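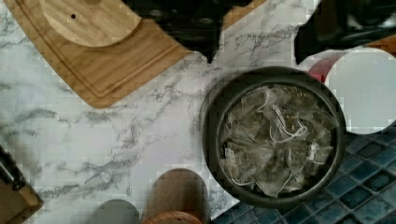 Birutė maintained that a used tea bag had one more cup in it, and that throwing out a whole bowl of them was how people ended up in Polton.

Fouad had lived in Polton for 14 years. He said nothing and went looking for the kettle, which was down at the end past the toaster, where she kept it so that visitors would have to ask.

"Weak or very weak?" she called.

He said he'd come about the will.

"Very weak, then."

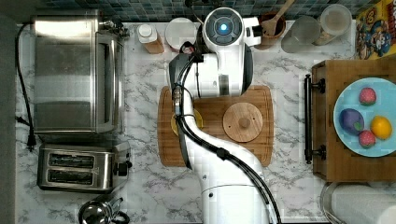
The Will

She had left him the bowl.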